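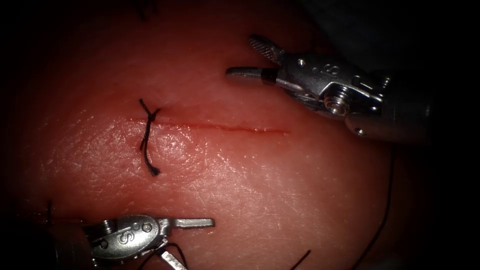

Why does my parent worry so much when I want to do things by myself?

I'm Zuweira, and when I was nine I asked my mum if I could walk to the library in Esbridge on my own. It's 400 metres from our old front door (I measured it later!) and she went very quiet, like I'd asked to move to the moon.

Grown-ups have had years and years of looking after you. When you were a baby, they had to think about every stair and every hot cup of tea, and that habit doesn't switch off on your birthday. So when you say "Can I go alone?", their brain often shouts "No way!" before they've had a proper think.

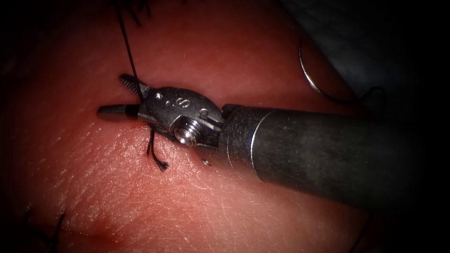 What can I do if the answer is always no?

Ask for a smaller piece of it. I asked if Mum could walk behind me, 200 steps back, and pretend she didn't know me. She said okay to that! After a few goes she waited at the corner by Goodall Park, and after that she stayed home and I rang her when I got there.

It helps to pick your moment, too. Don't ask while someone is cooking dinner or hunting for the car keys. Have your plan ready: where you're going, which way you'll walk, what time you'll be back, and what you'll do if something feels wrong.
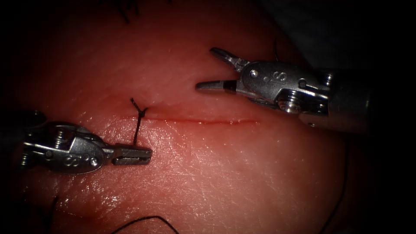 What if I'm the one who's scared?

That's fine, and lots of kids are. My friend Mansa didn't want to catch the 654 bus by himself until he was 13, and his dad kept telling him it would be fun. He wasn't ready, so he said so. You can want to be more grown up and still want company, both on the same afternoon.

Tell someone at home which bit worries you. For Mansa it was missing his stop, so he and his dad rode the whole route together one December morning and picked out a landmark. His was the big yellow bakery, and he still gets off there for a bun.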